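Sim cell: wrist cam and gripper offset keep drifting, 4 of us chasing it

stulline_fab
Posted in Cell setup and upkeep

Taking over the tabletop cell from Faustine Caron's setup. Arm on the pedestal, table in front, bedroom background. Problem is the tool frame. Long rod in the gripper, tip should stop just over the tabletop, and after every scene reload the TCP is 3 mm off in Z. Config is the Brarier one from February, untouched apart from the rod length.
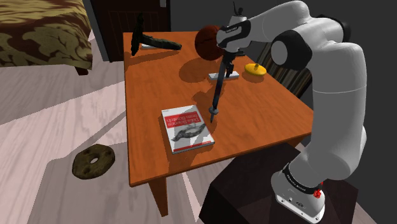
Rod length in the file is right, checked it twice. Base pose is right too. Reloaded at step 1,414 and again at 2,464, same offset both times. Anyone?

hoarau_k
Your TCP is defined off the flange, not the fingers. Seen it before. Delete the tool frame and re-teach it with the rod attached.

stulline_fab
Did that. Good til the next reload.

mdl_pete
Disagree with hoarau. Re-teaching just hides it. Check the finger joint zero — if the fingers load slightly open the rod attach point moves with them. Run the cell with no rod and look thru the wrist cam, compare left and right finger.

stulline_fab
ok swapped the rod out, wrist cam view now 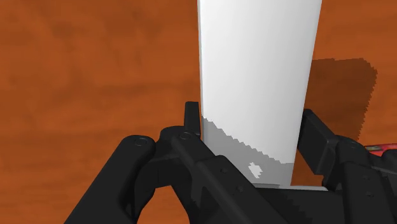 Wrist cam, fingers either side of the white object

Left tip looks tight up on the side, right pad has a gap. Is that the zero or is my approach just off center?

hoarau_k
Approach. You can't read a joint zero off one grab pose.

mdl_pete
Could be either, fair. Command full close on nothing, read both joints. If they dont match its the zero.

stulline_fab
Left reads 0, right reads 4 counts. So the zero. Where does it get saved??

mdl_pete
Gripper file, not the cell file. Villolmont build overwrites it on reload unless you lock it. Fabrice Langlois posted the lock flag in the sticky.

hoarau_k
Still say re-teach the TCP after. Old one was taught on a bad zero.

stulline_fab
Yep doing both. Will post numbers after the next reload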